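**Skenura cordless floor washer – six months in**

Bought this in June. Meant to write it up after a week, then life. So, now.

Short version: good on tile, fine on grout, annoying to store. Would buy again at a discount, not at full price.

Background. Apartment is all tile, hall to balcony door, and I had a string mop and a bucket before. Mopping took most of an hour and the floor dried streaky every time. Tried a cheap spray mop from Ernel in between, the trigger snapped. Then Taha Ait Ali from my building let me push his Skenura around for an evening and I ordered one that night.

**Setup**

Easy. Handle clicks in, roller slides in from the side, fill the clean tank, done. Manual is a folded sheet with tiny drawings. Step 3 shows the roller going in backwards, at least in my copy, so if yours won't latch flip it round.

First charge was slow. Light goes from red to white, no beep, so you have to go look. The dock is light and slides around on tile. I stuck two rubber pads under it and now it stays put.

**Cleaning**

Daily dust, crumbs, coffee drips: one pass. Dried tomato sauce: two passes and a bit of leaning. Dog prints by the balcony door come up right away and that was half the reason I wanted it.

Dries fast on the low water setting. High setting leaves it too wet, I used it once after a party and then had to keep everyone out of the hall. Low is fine for nearly everything.

Streaks – this was my big worry with shiny tile. With plain warm water, hardly any. With the sample bottle of cleaner that came in the box, plenty. Dull film in the evening light, took a couple of rinses to get rid of. Switched to a capful of Welum neutral floor soap and it's been good since. Don't go over a capful, it foams up in the dirty tank and the machine shuts off thinking its full.

Edges are so-so. Right side gets close to the baseboard, left side leaves a strip the width of a finger. You learn to go round the room the one way. Corners you do by hand, sorry. 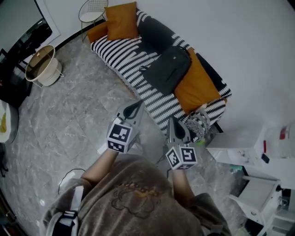 Does it fit under a sofa?

Only partway: the head slides under but the handle won't lie flat, so you get the front strip and the back stays dusty unless you pull the sofa out.

Grout. Mine is light gray, or was meant to be. The roller gets the surface dirt but dosn't dig down into the lines. I did the worst of the kitchen with a brush and baking soda first, then the machine keeps it that way. If you're buying this hoping it will rescue old grout, it won't.

**Battery**

Box says 18 minutes on high. Never timed it. On low I can do kitchen, hall and living room and still have a bar left. Bedrooms have to wait for a recharge if I've been fussy. Seems the same now as in the summer so no complaints there.

**The gross part**

Dirty tank has to be emptied every time. Every time. I left it overnight once in August heat and the smell was in the kitchen till lunch. Rinse the tank, rinse the little filter, pull the roller and stand it up to air. There's a self clean button and it helps, but hair wraps round the roller ends and the button does nothing for that. Scissors.

Filter cover is the weak point. Thin tab, you pinch it with wet fingers, feels like it'll go. Mine hasn't yet.

**Noise and weight**

Quieter than my vacuum. Can hear the TV over it if I turn the TV up. Heavy to carry with both tanks full, so fill it where you're going to use it. Pushing is easy, it kind of pulls itself forward. Pulling back is more work and my wrist noticed the first week.

**Parts**

Replaced the roller once. Skenura wanted silly money plus shipping so I got a Sqalli one, part 3009. Fits, a bit fluffier, shed some fuzz on the first two runs then settled down. Pick up the original if you want zero fuss. I'll stick with the Sqalli.

Support: emailed about the backwards drawing, got a reply next day saying thanks. No new sheet but fine, it was a polite email.

**Price**

Paid 75 off with a coupon. At that price yes, at list I'd look harder at the others. It wants floor space next to an outlet, and in a small kitchen that's a real cost too. Mine lives behind the door and gets hit by the door.

Good: daily dirt, drying time, battery, paw prints.
Bad: left edge, filter tab, sliding dock, the free cleaner (pour it out).

Four out of five. Will update if the tab breaks.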